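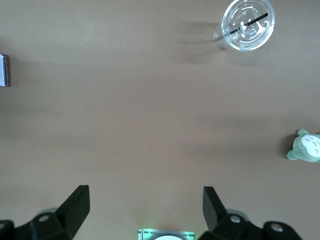
Klare Becher mit Kuppeldeckel und Trinkhalm reinigen

Durchsichtige Kunststoffbecher mit gewölbtem Deckel lassen sich gut mehrmals verwenden, wenn man sie bald nach dem Trinken auseinandernimmt. Schwierig sind die Rillen im Deckel und der Trinkhalm. Die Anleitung gilt für Becher ohne Doppelwand.

Sie brauchen:
- eine Schüssel mit lauwarmem Wasser
- Spülmittel
- eine Halmbürste
- eine weiche, alte Zahnbürste
- ein Geschirrtuch, das nicht fusselt

1. Zerlegen
Ziehen Sie den Halm gerade nach oben heraus. Wer ihn schräg zieht, reißt bei dünnen Deckeln leicht die Öffnung ein. Dann den Deckel am Rand anheben und rundherum lösen. Den Becher dabei unten festhalten und nicht zusammendrücken, sonst schwappt der Rest über.

2. Vorspülen
Alle Teile kurz unter kaltem Wasser abspülen. Milchreste gehen kalt besser ab als heiß.

3. Einweichen
Becher, Deckel und Halm in die Schüssel legen, einen Spritzer Spülmittel dazugeben und 3 Minuten stehen lassen. Nach Smoothies oder Kakao darf es auch eine Viertelstunde sein. Kein kochendes Wasser verwenden, dünne Becher verziehen sich und der Deckel sitzt danach nicht mehr.

4. Deckel bürsten
Mit der Zahnbürste den ringförmigen Rillen folgen, zuerst innen, dann außen. Geprägte Stellen quer bürsten. Den umlaufenden Rand, der auf dem Becher einrastet, nicht vergessen. Dort sammelt sich am meisten.

5. Halm durchziehen
Die Halmbürste von beiden Seiten einführen und mehrmals drehen. Bei schwarzen Halmen sieht man Beläge innen kaum, deshalb zum Schluss gegen eine Lampe halten und hindurchschauen.

6. Trocknen
Becher kopfüber auf das Tuch stellen, den Deckel schräg anlehnen und den Halm hochkant in ein Glas geben. Erst zusammensetzen, wenn alles trocken ist.

Flecken und Geruch
Kaffeeränder verschwinden meist mit einem Teelöffel Natron auf etwas Wasser, das man über Nacht im Becher lässt. Scheuermilch macht klaren Kunststoff stumpf. Riecht der Deckel noch, legen Sie ihn eine Stunde in Wasser mit einem Schuss Essig und spülen ihn gründlich nach.

Wann der Becher weg muss
Bei Haarrissen am Rand, einem wackelnden Deckel oder einem zerbissenen Halm lohnt sich das Reinigen nicht mehr. Die meisten Einwegbecher halten bei mir nur wenige Durchgänge. Zum Weiterverwenden ohne Getränk, etwa für Stifte oder Knöpfe, reichen sie noch lange.

Text: Kgomotso Jacobs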